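Inicio · Hilos · Archivo · Sobre mí · Contacto

Octubre
Por Salma Fahmy

Imprimir · Enviar por correo electrónico

1/ Abro hilo sobre la mudanza de piso que llevo haciendo desde septiembre y que, según el calendario que pegué en la nevera, terminó hace dos semanas. La nevera, por cierto, ya está en el piso nuevo. El calendario también. Yo voy y vengo.

2/ Contexto: paso de un tercero sin ascensor a un quinto con ascensor. Todo el mundo me felicitó por el ascensor. Caben en él una persona delgada y una planta discreta.

3/ Pedí tres presupuestos. El primero no contestó. El segundo me preguntó si tenía piano, le dije que no y noté cómo perdía el interés por mí. El tercero era Valtonen Mudanzas, que me dio precio por teléfono sin preguntarme nada. Contraté a Valtonen, claro.

4/ El precio no incluía embalar. Tampoco desmontar el armario. Tampoco, y esto lo leí en la página 2 del contrato, "objetos de forma irregular". Miré mi casa con ojos nuevos. Casi todo lo que tengo es de forma irregular.

5/ Así que embalé yo. Método Vasylyna Maksymiv, mi compañera de trabajo, siete mudanzas en nueve años: numerar las cajas, apuntar en una libreta lo que lleva cada una y no escribir jamás "varios".

6/ La caja 1 decía "Platos hondos (6), fuente azul, escurridor". Preciosa letra. La caja 9 decía "Cocina". La caja 14 decía "Cosas". De la 20 en adelante hay un signo de interrogación y, en un caso, una carita.

7/ Los libros. Conté los libros porque alguien me dijo que los contara antes de moverlos, para el seguro. 1.003. De esos he leído una cantidad que no pienso poner por escrito donde mi madre tiene cuenta.

8/ Intenté donar 176. La biblioteca del barrio me aceptó dos: una guía de setas y un manual de encuadernación. Volví a casa con 174 libros y la sensación de haber suspendido una oposición.

9/ Consejo que sí sirve: libros en cajas pequeñas. Pequeñas. La caja grande de libros es una idea que se tiene una vez en la vida, y la mía sigue en el rellano del segundo porque el fondo se abrió justo ahí. La vecina ha cogido ya una novela y me ha dicho que va por la mitad, que espere.

10/ Luego está la categoría de lo que no se tira y no se sabe por qué. Llaves de puertas que ya no existen. El cargador de un teléfono que vendí. Tacos de madera y piedras que en algún momento calzaron o sujetaron algo, y que una se lleva de piso en piso como si fueran de la familia.

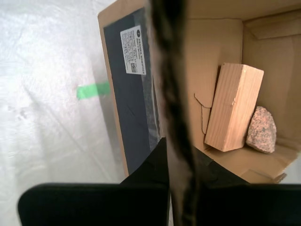 LA SEGUNDA PARTE, O EL DÍA DE LA FURGONETA

11/ Valtonen llegó a las 7:40. Habíamos quedado a las 10. Yo estaba en pijama y desmontando una lámpara, que es una postura de la que cuesta recuperar autoridad.

12/ Venían dos, el jefe y un chaval llamado Moataz Lamrani al que desde aquí mando un abrazo. Subió y bajó tres pisos toda la mañana y solo una vez preguntó "¿esto qué es?". Era la mitad del perchero. La otra mitad no la hemos localizado.

13/ El sofá es un Tirico de tres plazas comprado por internet en un momento de optimismo. Entró en la casa vieja por el balcón, hace años, con una grúa y media calle mirando. Este dato yo lo había olvidado. El jefe de Valtonen lo midió, midió la puerta, me miró y dijo "señora".

14/ Nada más. "Señora."

15/ El Tirico se ha quedado. Lo hereda la inquilina que entra, Shaimaa Samir, encantadora, que me escribió para preguntarme si el sofá venía con el piso. Le dije que sí. Técnicamente el piso venía con el sofá.

16/ Dar de baja internet: cincuenta minutos al teléfono. Darla de alta en la dirección nueva: me dicen que mi calle no existe. Les mando una foto de la placa de la calle Illamo. Me contestan que la incidencia queda abierta.

17/ Cosas que no encuentro a día de hoy: el abrelatas, las sábanas bajeras, el certificado de empadronamiento y la libreta donde apunté lo que lleva cada caja.

18/ Cosas que encuentro todos los días sin buscarlas: adornos de Navidad.

19/ Me preguntáis por privado por la cinta de embalar. Usé la de Cidelley, la ferretería de la esquina vieja. Pega muchísimo. Pega tanto que abrí la caja de los vasos con un cuchillo de pan y ahora hay menos vasos.

20/ Marin Papadopoulos, mi vecino nuevo de enfrente, se presentó ayer con un bizcocho y me preguntó si me quedaba mucho. Detrás de mí se veía el pasillo entero. Le agradezco que lo formulara como pregunta.

21/ Actualización del rellano: la vecina ha terminado la novela. Dice que el final es flojo y que si hay segunda parte. Le he dicho que mire en la caja.

Imprimir · Enviar por correo electrónico

Anterior · Siguiente · Volver arriba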